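Semia Bedroom Cloth Set
README, version 6

Semia is a set of 700 short episodes of people handling soft things with hand-held grippers: picking up a crumpled cloth, spreading it, folding it, moving it over. We love cloth because it never lies the same way twice, and a policy that can cope with it has learned something worth having!

Each episode has one head view and a plain-English task line. We recorded in ordinary homes in Varkport, on beds and sofas — no lab tables at all. Start with the 300 episodes in the "crumpled" folder if you're new to the data.
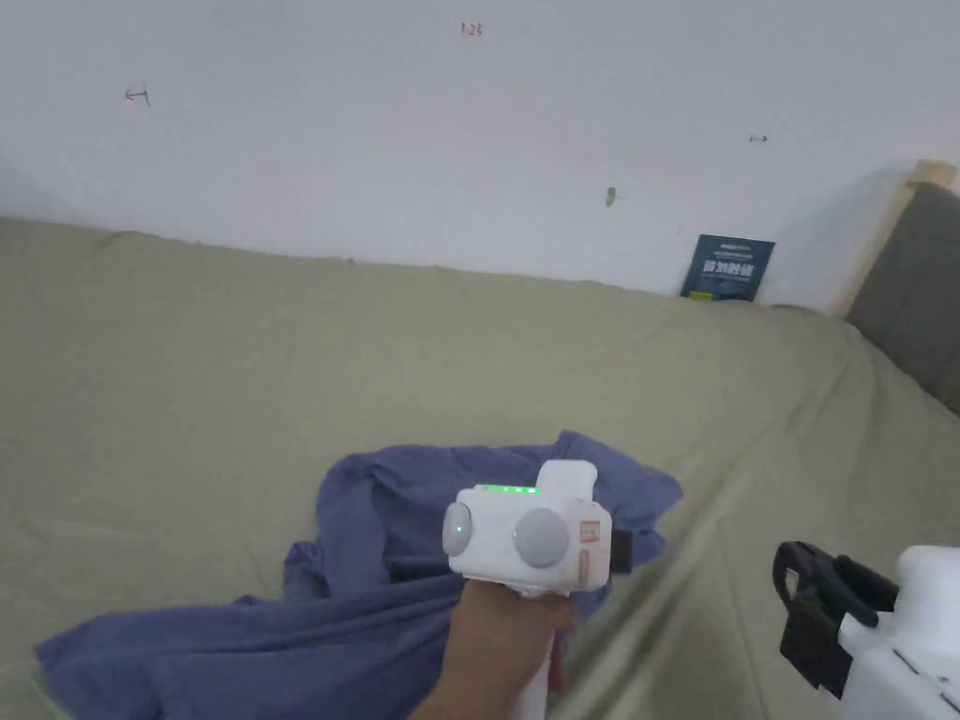 One early user, Chauke, wrote back that the approach matters more than the grasp, and that we should stop trimming the seconds before the gripper touches the fabric. We agreed, and the untrimmed starts are now back in every folder.

Splits: 53 episodes are held out for testing. Please keep them out of training, even for a quick try.

Known gaps: few dark rooms, few very thin fabrics. Benum hosts the files, and the October release stays up for anyone who needs to match older results. If you train something on Semia, we'd be thrilled to see it — failures too.

Last updated 13 December 2020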